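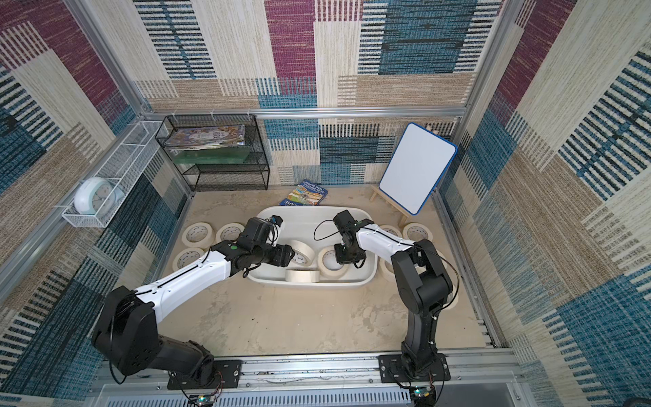 The tape bay, both arms over the basin, three rolls in and six still on the floor.

Wiseck, Trerenance site – catch-up on the demo gathering
February 22, 2025
There: Kelly Dobson, Drita Grgić, two from the Wainwright side on the phone, and me (taking notes again, so blame me for any gaps).

Last time's notes
Fine with everyone, apart from Drita pointing out I'd spelt Drikitus three different ways. Fixed.

Where we've got to
Kelly read out the count. We have 1,243 recordings in the store, and 748 of those have been watched through and passed. Another 213 are marked as doubtful, mostly because whoever was driving the arms stopped halfway to have a think, and the rest are still waiting for someone to sit down with them. I said I'd do a big chunk if I could have the good chair. This was agreed!

Tape rolls into the basin
We spent most of the meeting on this one. The rolls are nice to work with when they're standing on edge, and a pain when they're flat, and Drita thinks we've been kind to ourselves by starting too many of them upright. She'd like a proper mix from now on. Kelly wondered if a roll lying flat in the basin should still count as a good finish. We went back and forth for ages and settled on yes – in is in, and we can always split them out later if Wainwright want tidy ones.

There was also a question about which arm does what. At the moment people use the left for the left side and the right for the right side without thinking about it, so the model will hardly ever see a reach across the middle. Drita is going to write up a few starts where one arm has to do the awkward one. I asked for a pause button for swearing. Not minuted, says Kelly, but I'm minuting it.

The bits round the edge
Wainwright asked whether the mesh shelf, the clock, the little whiteboard and so on are going to stay put. My view is they should move now and then, or we'll end up with something that only knows its way round because of a whiteboard on an easel. Kelly agrees but doesn't want it changed in the middle of a batch. So: shift things between batches, note it in the log, leave the patterned walls alone until October. Drita would have changed the walls too and wants that written down. Written down.

Labels
Drikitus now lets you type a sentence for each go, and we've all been typing different ones. "Put the tape in the tub", "rolls in basin", and one that just says "same again" (me, sorry). Wainwright are happy with variety as long as each one makes sense by itself. I'll go back and redo mine.

To do
Drita – write 9 new starting layouts, flat rolls included.
Kelly – sort the doubtful pile and send Wainwright the passed ones.
Me – watch recordings, fix "same again", ask about the chair.

Next one when Kelly's back from leave, same room.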